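Section 4 – Setting Up Your First Grip Practice

If you've made it this far, the arm is bolted down, the Sistero controller is talking to your laptop, and you've done the joint check from Section 3. Good! Now comes the part everybody joined the club for. I wrote this section after helping a bunch of new teams through it, so it's in the order that has worked best for us, and I've put the mistakes in where we made them.

You'll need the practice kit (the bin marked Prelari), the short hex key, and 2 people. One of you runs the keyboard and the other stands by the stop button. Please don't do this part alone, even if you're the most careful person in the room.

4.1 Homing the gripper

1. Clear everything out from between the fingers.

2. Turn on the controller and wait for the steady light. It blinks for a while first and that's fine.

3. Open the Grip tab and press Home. The fingers close all the way, then open all the way.

4. Look at the number in the Open box. Ours usually lands on 3489. Yours will be a little different, so write it on the tape on the controller lid – the next team will thank you.

Note: If the number changes a lot every time you home, a finger screw has worked loose. Go back and snug all of them with the hex key, then home again.

CAUTION: Keep your fingers out of the gripper whenever the controller light is on. It closes faster than you think it will, and it doesn't know what a thumb is.

4.2 Picking up something soft

Start with the plush toys. I know the hard plastic pieces look easier, but a soft toy forgives you for coming in crooked, and you can squeeze it way too much without hurting anything.

5. Set Grip Force to 500. You can go up later.

6. Jog the arm down slowly until the toy is between the fingers. Use the small step size for the last bit, and watch the wrist camera view while you do it.

7. Press Close and let the fingers stop by themselves. Don't tap it again.

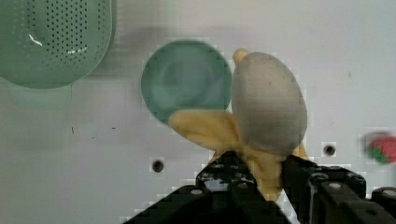
8. Raise the arm with the small steps and then hold still for a slow count to ten. If the toy slides, put it down, open up, and try a spot with more stuffing in it. Floppy parts are a pain, so go for the thick bit when you can.

9. Once it holds, save the pose. I name mine by toy and try number so I can find them again, but your team can do whatever makes sense to you.

Note: The camera view gets blocky when the laptop is busy. Close your other windows (yes, the music too) and it should clear up some.

4.3 Putting it back down

10. Move over the drop spot and lower until the toy just touches. Stop there. Pushing down harder bends things, and spare Keltari fingers take forever to show up in the mail.

11. Press Open, then back the arm straight up before you swing it sideways. I forgot this on my very first try and swept half our practice pieces onto the floor.

12. Do the whole thing over until both of you have had a turn driving. Our team needed about 28 tries before we felt ready for the timed round, so don't sweat it if the first few are ugly.

CAUTION: If the arm does anything you didn't ask for, hit stop first and talk about it second.

When you're done, home the gripper one more time, switch off the controller, and put the toys back in the bin. The Aoki score sheet for the timed round is at the back of this guide, and Section 5 covers stacking.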